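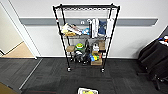

Tidying a shelf is the sort of job you give a child of six, and it is one of the hardest things you can ask of a machine. I have spent a good part of this autumn talking to people who are trying to close that gap, and I came away far more excited than I expected to be (and with a new respect for anyone who has ever put a stockroom back in order on a Saturday evening).

The question I took with me was a simple one. Can a robot do a chore yet? I didn't mean a chore in a film clip with the dull bits sped up. I meant folding the towel, finding the lid, putting the bottle back where somebody will look for it tomorrow.

Harriet Lindqvist has been asking the same thing for longer than I have. She runs the trials at Skistatent, a small firm that tests home and shop robots for the companies that build them, and her favourite piece of equipment is a plain black wire rack.

"People come in wanting to see a kitchen," she told me. "I take them to the shelves. Everything that's difficult about a house is on those shelves."

She has a point. Wire is horrible for robots! A camera that measures depth sees a bit of black grid, then a bit of whatever is behind it, and has to guess which of the two is the shelf. Put a small object down slightly off true and it may tip into a gap. Then there is the stuff itself. A cardboard box keeps its shape when you grip it. A towel has no shape to keep, and it changes every time it is touched, so a plan made a second ago is already out of date.

Skistatent scores its trials over 35 tasks, from moving one box along a shelf to clearing a mixed pile of cloth and toys and putting each thing somewhere sensible. The best machine Lindqvist has tested this year, a two-armed model from Traltis, managed 20 of them without a person stepping in. Last November it managed 3.

I made her say that again, because it is a huge jump in a year. What changed, she says, was mostly the training. The older version worked from rules written by engineers, and each new object meant more rules. The new one learned by copying people, from 156 hours of recorded tidying, and it has picked up habits that were never written down for it. It nudges a box with the side of its gripper to square it up. It lifts a cloth by the middle, looks at how it hangs, and then goes for a corner. Watching it do that for the first time, I laughed out loud.

It is also slow. Painfully so, at times. I watched it consider a bottle for so long that I went and made tea, and when I came back it was still considering.
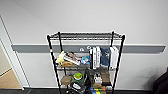

Crowding is the next big hurdle. Taking an item from an open table is close to solved, at least for things that are rigid and not too shiny. Taking the same item from between two others, with a post on one side and another shelf overhead, is a different sport. The arm has to get in at an angle, the gripper needs room to open, and its own wrist often blocks the camera just when the view matters most. People manage by feel. We slide a hand in, brush against the neighbours and hardly notice. Most robot hands still have very little sense of touch, though Condori, which makes gripper pads, is working on a soft fingertip that can tell a graze from a grip. I tried pressing one with a biro and watched the reading jump on a laptop, and I would happily have stayed there all afternoon.

Then comes the part that has nothing to do with hands. Where should things go? Aparecida Vasconcelos managed shop floors before she joined Plilla, which writes planning software for robots, and she thinks engineers underrate this badly.

"In a shop there's a plan on paper, so the machine can be told," she said. "At home the plan is in somebody's head, and there may be two people with two different plans."

Her team's answer is to let the robot ask. It tidies what it is sure of, leaves the doubtful things together in one spot, and puts a short question to whoever lives there. It remembers the reply. I like this enormously, partly as it's how I would want a new flatmate to behave.

So, can they do it yet? On the shop floor, for boxed goods on solid shelves, I think we are very near, and a slow robot matters less when it can work through the night. At home I would wait. Lindqvist won't have one in her own house until it can manage a full load of washing, socks included, and the socks are on her list for the next round of trials in the spring.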